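Setting Up a Tabletop Block-Pushing Bench: Shop Tips

These notes cover the bench side of running a pushing study with a small arm: the board, the blocks, the rod and the record keeping. They come out of the work at the Mimden shop, where we compared two ways of teaching an arm to slide blocks on command. One policy learned from recorded demonstrations with a person steering. The other got the same demonstrations plus short typed corrections. We ran 287 scored trials, and most of the trouble we had was shop trouble.

Picking and preparing the board

Use a solid wood board with a smooth face. Check it with a straightedge in both directions before you buy, and again after it has spent a week in the room where you will use it. Ours moved a little in August and we had to plane it.

Sand to a fine grit, always with the grain. Wipe off the dust with a barely damp cloth and let the board dry overnight. We tried a glossy finish first. The blocks skated on it and the camera picked up a glare spot near the middle. A thin coat of matte finish fixed both. Keep wax and furniture polish away from it. One wiping with lemon polish cost us 15 trials, which had to be thrown out and run over.

Grain does matter. In our trials, pushes across the grain ended up shorter than pushes along it. The difference was small but it showed up for both policies. Mark the board's orientation on the underside in pencil and put it back the same way every time.

Holding the board down

Clamp from below if you can. Clamps on top get in the way of the rod. If your table has holes, two pins on each side will stop the board from creeping. Check for play by pushing on each corner with your thumb. Shagufta Jadoon found that a board with a slight wiggle gave us worse results on long pushes, and we had been blaming the learning code for it.

Blocks

Plastic blocks are easier to keep consistent than wooden ones. Wash them in warm water with a drop of dish soap and dry them completely. Skin oil on the bottom face changes how they slide. Pick them up by the sides.

Vary the shapes. Cylinders roll off the rod if the push is off center, stars catch on a point and spin, and hearts turn toward the notch. A policy that looks good on cubes may do poorly on the rest. In our results the star was hardest for both methods, and the typed corrections helped there more than anywhere else.

Set the starting layout the same way for each batch. We line the blocks up along two opposite edges and leave the middle clear, so the first push always has somewhere to go.
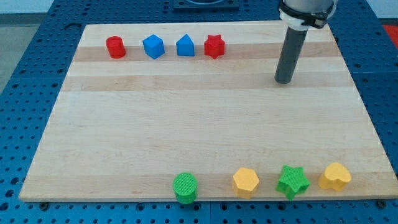 Blocks in two rows on the maple board, with the rod down at the right.

The rod

A plain straight rod is enough for pushing. Bring it down until it stands just off the wood. A folded sheet of copy paper makes a good feeler gauge: it should slide under the tip with a slight drag. Check all four corners, because a board that is flat may still be out of level with the arm.

Tighten the collar before each session. Put a pencil line across the collar and the rod so you can tell if it has slipped. Vidar Solberg's habit is to check the line after every batch, and it has saved us twice.

Typed corrections

Keep them short. "A bit left" and "push the heart up" worked well. Long sentences did not, and two instructions in one line were worst of all. We had 3 people typing, and their wording was different enough that we rotated them between batches.

Agree ahead of time on what left and right mean. We go by the operator's chair. Tadeusz Duda typed from the other side of the table for one whole afternoon and those trials are listed separately.

Keeping the log

Write down the board orientation, the room humidity, who was typing, and when the blocks were last washed. A cheap hygrometer from the hardware store is fine. Score each trial before resetting the blocks.

Have a second person score a share of the trials from video. Nafula Nzioka rescored every sixth one of ours and disagreed mostly on blocks that stopped partly on the target line. We now call those a miss.

What we got

With corrections, the arm finished more of the long rearranging tasks. On single pushes there was no difference worth reporting. We have not tested other boards yet — the Lorkport shop has a beech one that we plan to borrow.

Notes by Noreen Jafri. Last updated Dec 29, 2020.

Contact the Mimden shop | © 2020 Mimden | Back to top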